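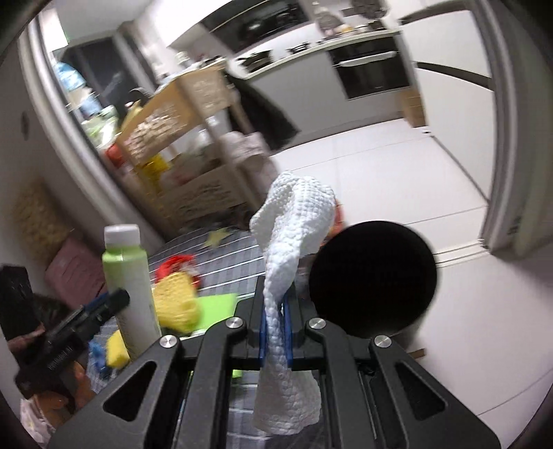 Notebook, January, 9:40 am

Colorfastness and shrinkage, Jindelex cotton

Picked up where I left off before the break. The Jindelex sample has now been through 36 wash cycles and the edges are holding better than I expected after the trouble with the first hem. The thread is the same, only the stitch length changed, from 2 mm to 3. I would like to keep it there for the next batch unless Setsuko objects.

Shrinkage is still the problem. Nearly all of it came in the first few cycles and then it leveled off, same as the Costa cloth did last year. The warp pulls in more than the weft. I remeasured the marked square after it had lain flat overnight and got the same reading as before, so I trust it now. The earlier odd reading was my own fault - I had measured it straight off the line and it hadn't relaxed.

Machine counter read 1,789 at the start of this morning's load. Write the counter down at the START of the load, please. There are two entries in the fall pages where it was written at the end and I had to work backward to sort out which was which.

Water. Bram Dekker thinks the hard water is what makes the towels go stiff, and I agree with him as far as it goes, but the Alura samples had the same water and stayed soft. Fiber length might explain it. He is going to run a set in softened water, nothing else changed, and we will compare by hand and then on the bending tester. Do the hand test first, without looking at the tags.

Detergent: same powder, level scoop. The liquid is a separate series and should stay separate. No softener in either. If a load gets softener by accident, mark it and pull it from the series. Don't try to wash it out and carry on.

Absorbency, drop test. New cloth beads the water for a while before it takes it in, which I put down to finish left over from the mill. Gone after the first few washes. At 29 cycles the drop went in at once, and it does the same now. I see no point in timing it any further on this cloth.

Dye transfer: the red control strip left a faint pink on the white in one load only. It was the warm load. Cold loads clean. I've clipped the pink piece to the inside back cover with the cycle number on it.

11:15 am

Setsuko Fujimoto read the above and is fine with the stitch length. She wants the hem folded twice on the next ones. Agreed. She also asked whether the Flevis yarn came in. It did, two cones, on the shelf over the sink. One has a crushed end, so start from the other.

To do:
- cut and mark new squares, indelible pen, not the blue one
- softened water set (Bram)
- order more red control strip
- clean lint trap and weigh the lint

Recent entries
Costa cloth, final shrinkage table
Hem failures and stitch length
Bending tester: zeroing and drift
Alura samples, first ten cycles
Powder and liquid detergent, setup notes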